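Posted in April by the Gurkdale project office

Gurkdale Warm Homes - progress report to the Arden Fund, second period

You asked for a plain account of whether the draft-proofing grant is doing what the application said it would. My answer is that I don't know yet, and I doubt the numbers we were told to collect will settle it.

We have now treated 152 homes, mostly in the older streets below the mill. Each got door seals, window film and a chimney balloon where there was an open flue. Lightfoot did the fitting and kept to the price. Their paperwork was late twice.

The application promised a 30 percent cut in heating bills. I didn't write that figure and I can't find where it came from. Bills we have seen so far are down in some homes and flat in others, and the winter was mild. Anyone who claims the seals did it should be asked to show the same months for an untreated street. We have asked Rastard for that data and are still waiting.

The survey is weaker still. We mailed 1,000 forms and most of the answers we got came from people who had already had the work done and liked the fitters. "Do you feel warmer?" is a poor question to put to someone who has just been given something free.

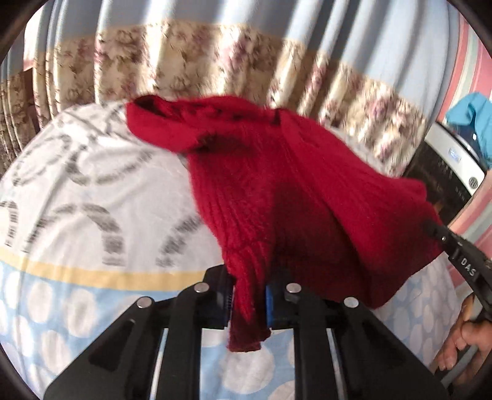
The comments box was more useful than the scores. Several people wrote that they still wear a sweater indoors all evening and keep the heat where it always was, low. If that is common, the bills were never going to drop much. The gain would be in comfort, and we set up no way to measure comfort. A cheap thermometer in the living room, read morning and night, would have told us more than the whole form did.

Spending is on track except for window film, where we are $891 over. The film peels on painted metal frames and had to be redone in the terrace flats. I would drop it from the next round and put the money into loft hatches.

We would like to hold the next payment request until the Rastard figures arrive.

Last updated: April

Comments

millside: Film came off ours in a week. Door seals are good though.

Terrace tenant: Never got a form. Who did?

jb44: Would take a thermometer if you're handing them out - our back room is freezing.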